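So I have been teaching a pretend robot to pick things up, and it has eaten most of my evenings since April. A couple of you asked for an update after my last post, which was mostly me whining about installing drivers, so I'm going to try to do this one properly.

The short version: the learner needs examples, lots of them, and the person who makes the examples is me. I sit at my desk with a game controller and drive a simulated arm around a simulated room. Each run from start to finish gets saved with what the wrist camera saw and what my thumbs were doing at the time. Later the learner chews through all of it and tries to guess what my thumbs would have done. Berkay Çetinkaya wrote the recording part, which we call Brileo, and I do the driving and the complaining.

We're at 316 saved runs. The goal is 2,000. You can do the math on my social life.
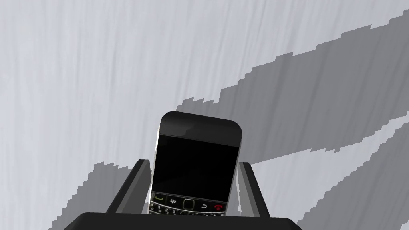
Anyway, the thing I didn't expect is how much of the job is deciding what counts as a good run. I started out thinking I'd keep everything where the object ended up in the right spot. Then Berkay went through my first 50 and threw out a pile of them, and when I asked why (okay, I was a little huffy) he played a few back for me. In one of them I hover for ages before making up my mind. In another I bump the thing sideways, chase it, and then grab it like I'm swatting a fly. It did end up in the right spot! But the learner doesn't know which part of my driving was on purpose. It'll copy the hovering and it'll copy the chasing.

So now there are rules, and they're taped to my monitor:

Go in slow and straight.
Close once. If you have to close twice, toss the run.
No parking in midair while you think.
If you sneeze, toss the run.

That last one has come up 3 times.

We also keep a separate folder for runs with nothing in the hand. I fought Berkay on this for a week. Why would I spend a perfectly good evening driving an open gripper around? His answer was that everything we'd saved ended with a full hand, so the learner had hardly any idea what an empty one looked like, and it would happily carry thin air over to the drop spot and let go of it. I watched it do exactly that - very gently, with great care, it delivered nothing. After that I quit arguing.
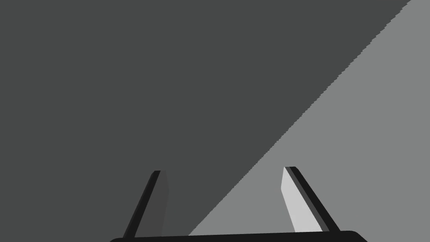
Those runs are dull to make but quick. I can bang out a bunch before dinner if I don't answer my phone. The trick is to vary them on purpose, and I'm bad at that. People are creatures of habit, and I'll drift into the same little swoop from the left every time unless something forces me out of it. Berkay made a script called Lau that picks a starting pose and a light direction for me before each run, and I'm not allowed to hit skip. (I have hit skip. He can see it in the log.)

The light matters a lot more than I figured. Shadows in our simulator are cheap ones with chunky edges, and a hard line between dark and light looks an awful lot like the edge of something you could grab. I spent one whole weekend sure that the learner was broken, when it was just very interested in a shadow.
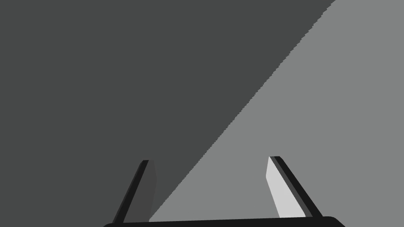

Open gripper, nothing in it, and one of those jagged diagonals.

We talked about paying the computing price for softer shadows. Vinis, the little desktop that does all the rendering, is already loud enough that I wear headphones, so for now we're keeping the ugly ones and making sure there are plenty of examples with the edge in different places. My hope is that if the line keeps moving and never means anything, the learner will stop caring about it. Berkay thinks we'll need to do both. We have a lunch riding on it.

Labels are the other time sink. Every run gets a start mark, a close mark and an open mark, and I used to put them in while I was driving, by squeezing a trigger. Bad idea. My marks were always late, and by a different amount depending on how tired I was. Now I do them afterward with a cup of tea, scrubbing back and forth until I find the spot where the fingers stop moving. It's oddly soothing, like shelling peas. For the empty-hand runs there's only the one label, so I can get through those with a podcast on.

I've been writing all this up in our homemade newsletter too, the Stondovska Notes, which goes out to the handful of friends who put up with us. The latest one is mostly my complaints about thumbs, plus a page on the empty-hand folder. 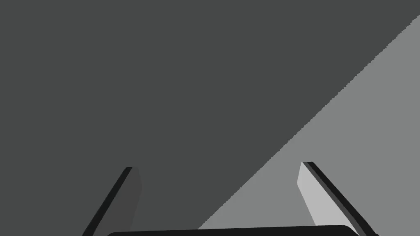

Empty gripper, from Stondovska Notes, No. 3

If you want a copy, leave a comment and I'll send it over. Fair warning that Berkay did the layout and he loves a tiny font.

Next up is a second driver. All the runs so far are mine, which means the learner is picking up my habits and no one else's, and I'd like to see what happens when we mix in someone who comes at things from the right. My sister has offered. She's much better at video games than I am and will be unbearable about it. I still have to clean up the controller settings before she gets here, and at some point figure out why the left stick drifts whenever the battery gets low.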